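June 5, 2018

Kitchen bin, second try

In January I promised to Lenka that I will write how we sort the rubbish in our small kitchen in Bramerden. I am late, I know. The old bin had a lid with a pedal and it broke two times, so now we have an open one, with a clear bag inside. It stands on the floor near the built-in appliance and everybody can reach it.
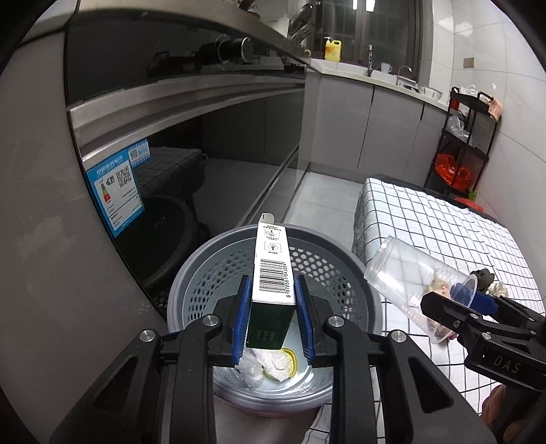 White box over the grey bin, tissue and plastic wrap already inside.

My weak point is the boxes. A small carton should go flat to the paper, but after cooking I am lazy – Ákos complains every time. Food scraps are also a question, as our house has no brown container yet. The bags cost me 290 for a pack of 48, and they are a bit too thin at the bottom. Next week I want to try the ones from Besska.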